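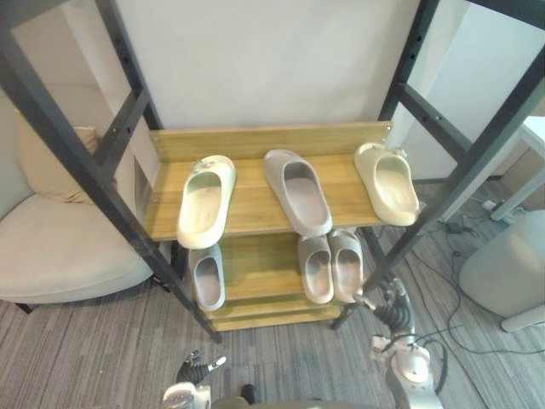
Datasets > Home & Household > Entryway

# Deka Shoe Rack Notes

README, last touched Sep 6, 2026

Notes + labels for one small job: putting shoes on a rack and getting them straight. Part of the Deka household set. The kitchen and laundry parts live in their own folders, don't mix them in here please.

## What's in it

- 268 short entries, one per tidy-up
- one text label per entry, plain English
- a shelf map for each (which shelf, left / middle / right)

Slides mostly. Cream ones with a thick sole, light gray ones with a molded foot bed. No laces, no boots. Boots are in the Drullmont folder and have their own label rules.

## The rack

Dark metal side frames with holes down the bars, wood shelves. The top shelf in the slide entries has a raised board along the back so stuff doesn't go over the edge. Shelves are called "upper" and "lower" when only two are in use. If three boards are in play it's upper / middle / bottom. Yes this is annoying. Old labels said "shelf 1, shelf 2" and people numbered from both ends, so we dropped it.

The plank at floor level on the two-shelf layout is NOT a shelf for labeling. Nothing gets put there. If you see it in a label, fix it. 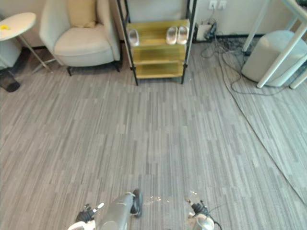 Pairs are the main headache. A pair counts as together only if both shoes are on the same shelf and side by side. Same shelf with a gap = "split". Different shelves = "apart". One shoe with no match anywhere = "single", don't guess where the other one went.

Toes face the front edge. Anything sideways gets the "turned" tag.

Color words: cream, light gray, pink-white. Pick the closest one and move on. Lighting shifts them a bit and we are not going to argue about beige agian.

## Room stuff

Armchair and side table stay out of the labels unless a shoe is on or under them. Same for the cushion.

## Known problems

- 4 entries have left and right swapped in the shelf map. Listed in fixes.txt
- "slide" and "slipper" both used in the early ones, treat as same
- McGrath labels use "rear" where we say "back", not converted yet
- Nideck copy is behind this one, dont use it

## To do

Get to 400 entries, hopefully by October. More mixed shelves, more splits. Rewrite the pairs section so it has examples.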